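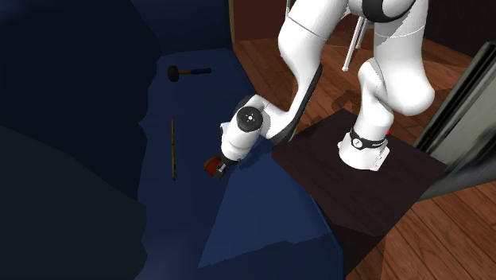 From: Nilton Restrepo
To: Menlow allotment gardens list
Date: Thursday, May 17, 2018
Subject: Re: Water tank for the upper plots

Dear all,

Halima Were wrote:

> I went to see the second-hand tank at Clerkel. It holds
> 2,000 liters and they ask 18 dollars more than in January,
> because now the tap is included. My worry is the slope.
> Plots above the path are higher than the place where we
> want to put it, so how will the water go up? Also, who
> will clean the gutter of the shed? Last autumn it was
> full of leaves, and the barrel smelled bad until winter.

Thank you, Halima, for making the trip. I will try to answer both questions, and please excuse me if I repeat something from the winter meeting which I could not attend to the end.

About the slope, you are right. If the tank stands beside the shed, the upper plots will get nothing from the tap without a pump, and I do not want that we buy a pump. I measured with a hose filled with water, the way my father did it. The ground behind the compost bays is higher than all the upper plots except the last one, which is Nyaga's old plot and has only currant bushes now. So my proposal is to put the tank behind the compost.

The difficulty is then the roof. The shed gutter is too low to fill a tank in that place. But the tool shelter is on the same high ground, and it has a good metal roof with no gutter at all. We would need to buy one gutter, one downpipe and 3 brackets. I have a price from Jovemitz for the gutter only, and I will ask for the rest on Saturday.

Please remember that a full tank of this size weighs two metric tons, without counting the tank itself. The old pallets are not enough. I would like to dig out the soft soil, fill the hole with gravel, and lay concrete slabs on top. If somebody has slabs left from a patio, please write to me before you give them away.

For the leaves, I suggest a piece of wire mesh over the gutter and a small filter at the downpipe. It still must be cleaned, but one can do it by hand from a short ladder. I can take October and November. Could another person take the spring?

One more thing: the key of the lower gate turns badly again. I put some graphite in the lock, so please do not add oil.

With kind regards,
Nilton
(plot beside the plum tree)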